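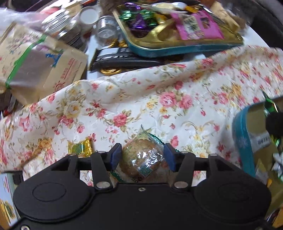 What does a manipulation software engineer at Skikon do all week?

Mostly C++ and Python: the code that turns camera input into a grasp, the planner that moves the arm, and the tools the rest of us use to find out why a grasp failed.

We are hiring one more person for the team at our Barros office. There are 11 of us, and the post is permanent and full time.

The job covers three areas. You won't own all of them, but you will touch each in your first few months.

Perception: picking out small, shiny or transparent packaging on a crowded surface. Clear film and foil are still our worst cases.

Planning and control: grasp selection, collision checking against soft or cluttered surroundings, and gripper control. Our control loop is in C++ and the planner, Bradero, is our own.

Tooling: replay, log search and the nightly regression run, which currently takes 9 hours. We would like it to take far less.

You will need solid C++, working Python, and experience of getting software to run on real hardware — a student project counts if you can talk us through it. ROS 2 is useful. We don't ask for a degree.

Salary depends on experience and is reviewed each August. You get 30 days of leave plus public holidays, a 38-hour week and a pension. Two days a week from home is normal. The test cells are in Cadden, a short train ride away, and we pay the fare.

To apply, send a CV and a few lines on something you have debugged, using the form on our jobs page. There is one call, one paid half-day exercise and one visit. We reply to everyone who applies, and we can move the visit if you have caring duties or need step-free access.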